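Does Furthorpe Park Need Another Master Plan?

Our city park is getting a new master plan. I know this because a postcard came in the mail with a watercolor of a meadow on it, and in the meadow was a family flying a kite. I have walked through Furthorpe Park most mornings for longer than I care to add up, and I couldn't tell you where that meadow is supposed to be. The trees on the left might be the lindens by the north gate. The pond could be our pond if somebody moved it.

I went to the open house anyway. It was in the old bandstand office, at six in the evening, with boards on easels and a bowl of hard candy. The consultants are a firm called Flokden, and they were perfectly pleasant. They handed out sticky dots and asked us to put them on photographs of things we liked. The photographs were of other parks. I put one of my dots on a bench, and a man next to me put all of his on a splash pad, and I suppose that's now data.

Let me say up front that I'm not against changing the park. It has been changed plenty of times. The lower lawn was a gravel pit before it was a lawn. The rose garden used to be a bowling green, and the bowling green used to be where the city kept its horses. People who talk about keeping Furthorpe "as it was designed" tend to mean as it looked when they were nine. The original plan had a carriage drive, a deer paddock and a glass fernery, and two of those were never built and the third fell down.

What I doubt is the plan on the easels, and how sure of itself it is.

The loop path

The big idea is a paved loop called the Hiker Trail. According to the boards it will "connect visitors to nature," which the dirt path has been doing for free. The new one would be ten feet wide and would run along the creek on the east side, where the bank slumps every spring. I asked what would hold the bank up. I was told that would be worked out in detailed design. I asked when detailed design was, and was told it comes after approval.

Maybe that really is how these things go. I've never drawn up a park. But the creek bank is the hard part of the east side, and it seems odd to ask people to approve the path first and hear about the bank second. The last stretch of paving down there, the piece by the footbridge, cracked lengthwise and has had an orange cone on it so long that the cone has faded to pink.

I do think the west side could use a proper surface. My neighbor uses a wheelchair and has to turn around at the hill, and she has been asking for that section to be fixed through three parks directors. On the new plan the west section is in the last phase. Phase one is the entry plaza.

The tree count

The boards said there are 1,309 trees in the park now and there will be 1,601 when the work is finished. I like trees, and more of them sounds fine. Then I read the small type. The first number counts every tree in the park, and the second counts every tree the plan would put in or keep, and it doesn't say how big a tree has to be to get counted. A beech that four children can't reach around is one tree. So is a whip in a plastic tube.

I asked how many of the standing trees would come down. The young woman at that board looked it up for me, which I appreciated, and couldn't find it. She took my email address. I haven't heard back yet, though to be fair it has been a busy July for everybody.

My bigger worry is water. The city planted a row of maples along the ball field a few years back and nobody budgeted for the hose. You can still see the stakes. If the plan had a line in it for watering new trees through their first summers, I'd feel a lot better about the larger number, and I'd probably put a dot on it.

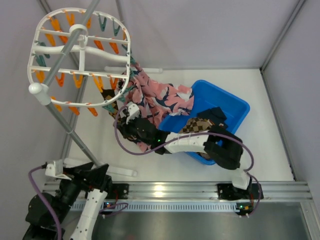
The shelter

There is to be a pavilion, and it has a name already: the Hoani. I asked two people from the firm where the name came from and got two answers. It's a curved roof on thin posts with open sides, set at the top of the lawn so that it looks out over the pond.

It's a handsome drawing. I'd still like to know what it does in the rain, because the rain here comes in sideways off the river from October on. The old picnic shelter is ugly, squat and dark, and it's full every wet weekend because it has three walls. The plan takes it out. The new roof is higher, more open and farther from the parking lot, and it has no walls at all. I carried a potato salad across that lawn once for a family reunion. I wouldn't want to carry it any farther.

The restrooms, which are the thing every single person I know complains about, are shown on the plan as a small gray rectangle marked "existing." They're locked from dusk on, and for much of the morning too if whoever has the key is running late. A good restroom doesn't photograph well, I'll grant you.

What the old plan got right

I spent an afternoon in the library with the early drawings. They're bigger than you'd expect and hard to unroll. Whoever laid out the paths understood something about that hill. They swing wide of it and come up the back, so you don't see the pond until you're nearly on top of it. The sight line was done on purpose. There's a penciled note in the margin that says "not before the oak," with an arrow.

Muchen Dong, who looks after the map room, showed me a later sheet where somebody had penciled a straight path right up the middle and somebody else had crossed it out, hard enough to tear the paper. I would love to know who those two were. The new plan draws the straight path again. It calls it a "view corridor."

Perhaps it will be nice. I've been wrong about the park before. I signed a petition against the dog run, and I now stop at the dog run every day and know most of the dogs. I thought the community garden would be a weed patch by its second year, and I've eaten a great many of its tomatoes. So take all of this with some salt.

But in both of those cases somebody fenced off a corner and tried it, and when the gate turned out to be in the wrong place they moved the gate. You can't really do that with a plaza. I'd like to see them rope off the route of the loop with stakes and string for one season and let people walk it. It would cost almost nothing – a few rolls of twine – and we'd learn pretty quickly where the bank is too wet.

I wrote that on a comment card. The card had four lines on it, so I used the back as well. Comments are open until the end of the month, and the cards are in a box at the bandstand office, next to the candy. If you go, ask about the beech.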